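To: Residents' List, Jodurham House
From: Building Office
Date: 1/29/19
Subject: Re: Lounge wastebaskets and food wrappers

The Building Office thanks the residents who replied to last week's message on waste in the shared lounges. One reply is quoted below with the sender's permission.

> We use the Ludon lounge most evenings. Are foil-lined snack
> wrappers accepted in the recycling now? The notice from
> November says one thing and the label on the bin says another.
> Also, where should large boxes go?

Snack wrappers with a silver lining are not accepted for recycling by our hauler, Zurncombe. They should be placed in the lounge wastebasket, including any torn corners and loose scraps of foil. The label on the recycling bin is out of date and will be replaced.

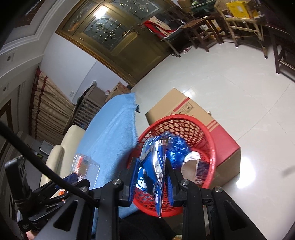 Cardboard is collected separately. Boxes should be emptied, flattened and taken to the Ambaye Street door before 7 a.m. on collection day — large cartons may not be left on the lounge floor overnight. Towels and food containers left on the sofas will be held at the front desk.

Requests for an additional wastebasket may be sent to this list or made by telephone at extension 946.

Building Office
Jodurham House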